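How to Compare Two Gripper Setups on a Real Job (Before You Believe the Brochure)

Every gripper on the market can pick up a foam block. Some can pick up an egg, and the sales rep will have brought eggs. I have sat through enough of those demos to stop caring about them, and when our shop had to choose between two sets of fingers, the Zireck and the Kragh, I wanted a job that would embarrass at least one of them.

We used hard drives and a desktop tower. Opening up old PCs is dull, fiddly work, and the drive bay in particular has everything a gripper dislikes: sheet metal walls, a narrow slot, and cables that are never in the same spot twice. If you are shopping for a gripper and your work looks anything like that, the method below should carry over. It won't tell you which one to buy. It will tell you which claims to ignore.

What you need

– One arm you already know well. Don't test a new arm and new fingers together.
– A tower case with the side panel off, laid flat.
– A fixture to hold the parts you are inserting or removing.
– One camera at the wrist and at least one fixed camera off to the side.
– A notebook. I mean paper. Log files record what the controller thinks happened.

Step 1. Find out where the gripper can go

Before you write a single motion, move the arm by hand into the case and look at what touches what. Spec sheets give you stroke and payload. They give you very little about how wide the linkage gets when the fingers are open, and inside a computer that width decides everything. The fingertips may fit between the drive cage and the cables with room to spare while a knuckle farther up is already leaning on the wiring.

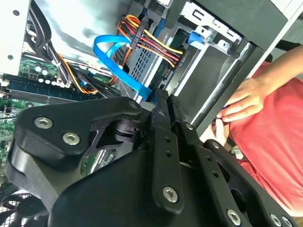 Do this with the fingers open, closed and halfway. Halfway is the one people skip. On a parallel linkage the plates swing as the fingers travel, and the widest point of the whole assembly may show up in the middle of the stroke. The Kragh set passed my open and closed checks and then pushed into a cable on the first slow close. Mark that position in your notes and treat it as a no-go zone for the rest of the test.

Keep the speed low and the stop button within reach. If you have to guide something by hand, stop the arm first. The collaborative label on the box doesn't change what a finger plate can do to a knuckle against a steel edge.

Step 2. Fix the part, then fix the case

A lot of comparisons I've read online are worthless because the part moved between trials. If the first gripper gets a drive that stands straight and the second gets one that leans, you are comparing luck. Print or machine a tray with a slot for each part and attach it to the table. Ours is a gray print with pegs and posts, and the drive stands upright in it so that both finger sets get the same approach from above.

The case needs the same care. A tower on its side feels heavy enough to stay put until an arm presses down on one corner. Put stops against it and check them now and then. Zakley, who make the stops we bought, claim they need no checking. They do.

Then leave the mess in. I know the urge to tie every cable back and get a clean run. Resist it, or do one tidy set of trials and one untidy set and report them apart.

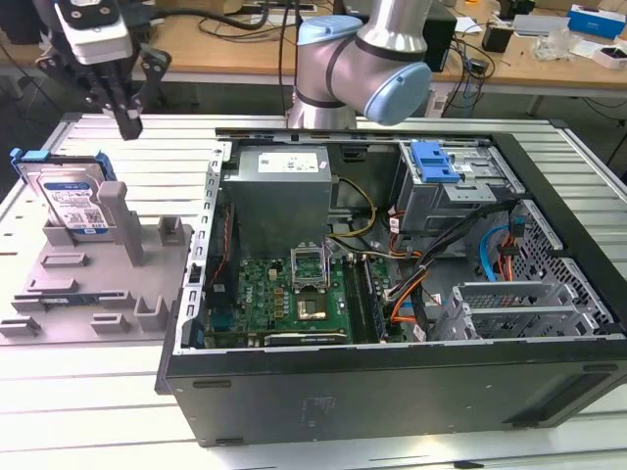 The drive upright in the printed tray, to the left of the open tower.

Step 3. Pick one motion and write down what counts as a pass

Ours was: take the drive in its carrier from the tray, carry it over the case, line it up with the cage, push it in. Four parts, each scored alone. A single pass/fail for the whole thing hides too much. A finger set that grips well and lines up badly will get the same score as one that drops the drive at the start, and those are two very different problems to own.

Write the pass marks before the first trial. I'd go further and have somebody else read them, since you will be tempted to soften them by the afternoon. "Drive seated, carrier latch engaged, no cable pinched" is a decent one. "Drive mostly in" is how bad grippers get bought.

Decide what a retry means too. We allowed 3 attempts at the push, with no repositioning of the drive in the fingers. The vendor of the Zireck set told us its usual demo allows unlimited retries. I bet it does.

Step 4. Watch the carry more than the grab

Grip force gets all the attention, and I think it's the wrong number to lose sleep over. A drive in a plastic carrier isn't hard to hold. What matters is whether it stays at the same angle from the tray to the cage. The carrier gives a little under pressure. Squeeze harder and it bows, and the part rotates in your fingers by an amount too small to notice from across the room and big enough to catch on the cage.

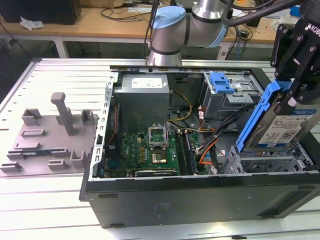
Our fix was to pause for a second over the bay on every trial and note the tilt by eye from the fixed camera, using the top of the cage as the reference. It's crude. It also caught more than the force readings did. Of the 29 trials with the Kragh set, 23 had the drive level enough that I would have bet on the insertion. I didn't get the same comfort from the Zireck, though its soft pads held on better when something got bumped.

Don't raise the force to cure a tilt. Move the contact point first. If the fingers can't reach a better contact point because of their shape, you have learned something the brochure won't print.

Step 5. Use both cameras, and trust neither

The wrist camera is wonderful for seeing what you are about to hit. It is poor at depth, and the gripper itself hides a good part of what you care about. The fixed camera has the opposite trouble: fine for tilt and height, useless once the fingers drop into the cage.

So line up the two recordings by time and go through the failures from both sides. We found several trials I had written down as "missed slot" where the carrier had been on target and the finger had met the cage wall first. From the side they looked the same. That changed my opinion of the Kragh fingers, which are accurate enough and simply too thick at the tip for this cage.

One warning about lighting. Bare sheet metal throws reflections that move as the arm moves. If you use the wrist view for any automatic alignment, run it at eight in the morning and again late in the day before you conclude anything about the software. 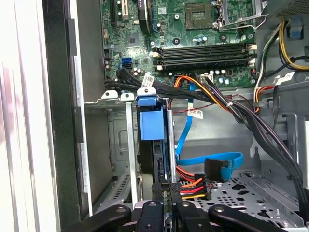

Jytte Laxdal read a draft of these steps and objected to this one in particular: if the wrist view needs a second camera to make sense of it, she wrote, then the wrist camera has failed the test and should be scored that way, the same as a finger that slips. I half agree. It should be scored. I would still want it there, for the approach if nothing else, and a cheap one does the approach as well as a costly one.

Step 6. Swap and repeat, in the wrong order

Run set A, then set B, then set A again. Whatever you tested second had the benefit of everything you learned on the first. On our repeat the Zireck improved a good deal, and all of that improvement was me knowing where the cage wall was.

Check the screws on the linkage between rounds. Put a paint mark across each head so you can tell at a glance if one has turned.

Step 7. Add up what it costs to live with

The price gap between our two sets was 1,570 dollars, and the dearer one came with a controller add-on from Fonuvcombe that promised adaptive grasping. I turned it on for a round. I turned it off again. The grasp adapted, and the drive arrived at the cage at a different angle each time, and for an insertion job that's the last thing you want. It may be great for fruit.

Ask about spare pads, how long they take to arrive, and whether you can bolt on tips of your own. We are grinding a thinner pair for the Kragh now. If those work, the answer to "which gripper" will have been a bit of metal we made on a Saturday, and I'd take that over another demo.

Comments (3)

benchrat_tom
You should publish the scores for the push stage too. Holding a drive level over a slot is nice, but I've seen level drives refuse to go in all day long.

Odile
Agree on paint marks. We lost a screw inside a customer's machine and spent the evening with a magnet on a stick.

M. Farrow
Not sure I buy the part about leaving cables loose. In production you'd have someone clear them first, so why punish the gripper for it? Otherwise useful, especially the halfway check.

Related

Why I Stopped Reading Payload Numbers
Printing Fixture Trays That Don't Warp
Mounting a Wrist Camera Without Losing Reach
Soft Pads or Hard Tips for Sheet Metal Work
Teach Pendant Habits Worth Breaking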